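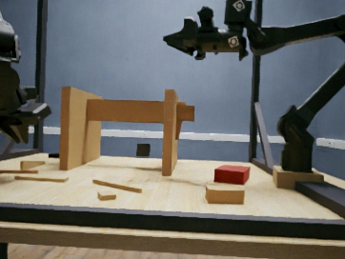 # Notes for the Grultgate employers' lunch, 11/30/20

Topic: the end of the railcar contract at Tremblay and what it means for the town

Keep it to the time they gave me. Jocelyn Robichaud is introducing me, so skip the biography.

## Opening

- Thank Jocelyn and the kitchen.
- Say up front who I am speaking for. I work on the county side. I don't speak for Tremblay or for the union, and I haven't seen the company's order book.
- Most of the room will have heard the news already. Go straight to the numbers.

## Where things stand

Tremblay has 698 people on the payroll at the Grultgate works. The company finishes the last of the hopper cars for Bralura in March. After that there is one firm order left, the flatcars for Curneck, and it is a much smaller job.

The letters that went out this month cover 80 positions. Read this part slowly, as it got garbled in the paper:

- A letter is a notice that a job may end. Some people who got one will stay.
- Most of the positions are in welding and paint. The rest are inspectors and material handlers.
- The wheel shop is not on the list.
- Office staff are not on the list either, but their open positions have been frozen.

Francine Lévesque at the plant went over this wording with me and is fine with it. She asked me not to guess at a final figure, so if someone presses, I won't.

## Why the gap

Railcar orders come in lumps. A leasing company buys a lot of cars at once and then may not buy again for years. Grultgate has been through this before, and people over a certain age in this room will remember when the paint line was shut for a whole winter.

What is different now is the mix. Last time there was repair work to move people onto. Tremblay sold the repair business, and those jobs went with it. The building is still there with someone else's name on it, and they run a small crew.

Curneck has an option for more flatcars. It has not been used. Normand Wong handles sales for Tremblay and says talks are going on with 2 other buyers. I don't know who they are. Don't build anything on it.

(Pause for questions here if the room looks restless. Otherwise hold them.)

## What the county is doing

1. Sign-up sessions for unemployment benefits, by phone and at the plant gate. Workers should wait for a confirmed end date before they file. Several have tried to file on the strength of the letter and been turned down.
2. Testing for welding certificates. A lot of Tremblay welders are qualified only on the company's own procedures, and other shops want to see a general ticket. Chantal Melnyk at the college has opened 17 places for the first round and is taking names for a second.
3. A list of local openings, updated weekly. Right now it is thin. That is partly the reason I asked to come.

## What I'm asking of this room

- If you expect to hire before summer, tell us now, even if the job isn't posted. We don't need a full job description. A title, a pay range and a shift will do.
- Be straight about pay. Tremblay pays more than most of you can. People will take less if they know it going in, and they will quit if they find out late.
- If you sell to the plant, call your contact there and ask about their spring purchasing. Two suppliers have told me they learned about the schedule from the radio.
- Please don't ask people at the plant which of them got letters. Yvette Doucette, from the local, asked me to pass that on, and I agree with her.

## If asked

**Is the plant closing?** No notice of a closing has been filed. That is all I can say with any certainty.

**Will people be called back?** Under the contract, yes, by seniority, if work returns within the recall period. Send detailed questions to Yvette.

**What about the property tax agreement?** It has a headcount test in it. The county attorney is reading it. Don't go further than that, the commissioners haven't discussed it in public yet.

**Apprentices?** They keep their hours. The college will place them elsewhere if it can - Chantal has the details.

## Before I sit down

Hand the sign-up sheet to the table nearest the door and ask for it back before coffee. My direct line is at the top of the sheet. Leave the spare copies with Jocelyn.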